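Carta de abril – notícias da residência sonora

Queridos amigos e amigas,

Esta carta chega mais comprida do que as anteriores, e peço desde já um bocadinho de paciência, porque fevereiro foi um mês cheio e ainda ando a arrumar cadernos, cabos e cartões de memória. Muitos de vocês escreveram a perguntar como correu a estadia em Ustiddale e quando se poderá finalmente ouvir alguma coisa. Vamos por partes, então, e ponham a água ao lume para o chá.

Para quem só agora se juntou à lista: "Xolalpa" é a peça para oito altifalantes em que trabalhamos desde o outono, construída quase toda a partir de sons de água debaixo da terra. São nascentes, minas antigas, canos de rega, uma cisterna que responde com um eco tão demorado que dá vontade de conversar com ela. O nome ficou da primeira maqueta, quando ainda pensávamos numa coisa pequenina para auscultadores, e depois afeiçoámo-nos a ele e já não houve maneira de o trocar.

A residência em Ustiddale durou o mês inteiro. Ficámos alojados por cima da antiga lavandaria, numa casa com paredes grossas e soalho que range (há um rangido do terceiro degrau que entrou na peça, quero ver quem o descobre!). De manhã saíamos para o vale com os hidrofones e à tarde ouvíamos tudo, com o aquecedor desligado por causa do zumbido e as mantas pelos ombros. Voltámos com 578 gravações, algumas de poucos segundos, outras tão longas que ainda não cheguei ao fim delas. A mais bonita, para mim, foi feita na conduta velha, já perto da comporta: ouve-se a água a aproximar-se, muito grave, como se alguém arrastasse um móvel enorme dois andares abaixo, e só depois vem aquele agudo fininho das pedras miúdas.

Também houve dias maus, claro. Perdemos um hidrofone numa fenda – está lá ainda, suponho, a ouvir sozinho – e a chuva da segunda semana encheu tudo de um ruído branco que ao princípio me irritou imenso. Acabei por guardar uma tarde inteira dessa chuva e agora é ela que abre o terceiro andamento, bem baixinha, quase só um cheiro.

Antes da partida fizemos uma escuta aberta na sala comprida da Ulitz, a oficina que nos emprestou os altifalantes e a paciência. Puseram-se 60 cadeiras em círculo, viradas para fora, de costas umas para as outras, e apagámos as luzes todas menos a da porta. Tocámos uma versão de trabalho, cheia de emendas, com um silêncio a meio que não estava previsto e que ficou tão bem que o vamos manter. Depois conversou-se muito, até tarde, com sopa, e dessa conversa saíram mais ideias do que de várias semanas de estúdio.

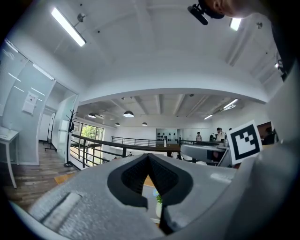 Uma ouvinte escreveu-nos uns dias depois a dizer que tinha gostado muito do segundo andamento, mas que ali sentada de costas para toda a gente lhe fizera falta saber quando a peça acabava, e perguntava se não podíamos deixar o último som ir embora mais devagar, para dar tempo de voltar à sala.

Fiquei a pensar nisto durante vários passeios. A resposta curta é que sim, podemos, e já o fizemos: o final tem agora mais 3 minutos, em que a cisterna vai secando aos poucos e os altifalantes se calam um a um, começando pelos mais distantes. A resposta longa é que a pergunta me obrigou a mexer em tudo o que vinha para trás, porque um fim mais lento pede um meio mais apressado, e foi assim que desapareceu uma secção inteira de canos de que eu gostava bastante. Guardei-a numa pasta à parte. Talvez dê uma peça de rádio, talvez fique só para mim.

Outra novidade boa, e esta esperámos muito para a dar: a Finamico vai editar "Xolalpa" em vinil, numa tiragem de 700 exemplares. Não será a versão para oito altifalantes, como é evidente, e sim uma mistura em estéreo que estamos a fazer de raiz, com calma, experimentando em colunas boas, em colunas fracas e no rádio da cozinha. O lado A leva os dois primeiros andamentos e o lado B a chuva e o novo final. Dentro da capa vem um caderno com apontamentos de campo e um mapa do vale desenhado à mão, com os sítios de gravação assinalados (menos um, que prometemos não revelar).

Quem recebe esta carta poderá reservar o disco antes de ele ir para as lojas. Basta responder a esta mensagem com o nome e a morada, sem pagar nada por enquanto. Quando houver preço e data escrevo outra vez, e prometo que essa carta será mais curta. Se preferirem a versão digital, digam-no também, que ajuda a decidir em que formatos a preparamos.

Quanto a concertos, estamos a tratar de uma apresentação completa no verão, ao ar livre se conseguirmos resolver a questão da corrente elétrica, e de um regresso a Ustiddale para tocar a peça dentro da própria cisterna, com pouquíssima gente de cada vez. Este último plano depende de umas autorizações e do nível da água, de modo que não marquem ainda viagem nenhuma.

E continuo a gostar muito de receber os vossos sons! Se têm perto de casa um poço, um tanque, uma caleira que cante quando chove, gravem um pouco com o telefone e mandem. Ouço tudo, mesmo quando demoro a responder.

Um abraço grande e até à próxima,
a equipa de "Xolalpa"

1 de abril de 2024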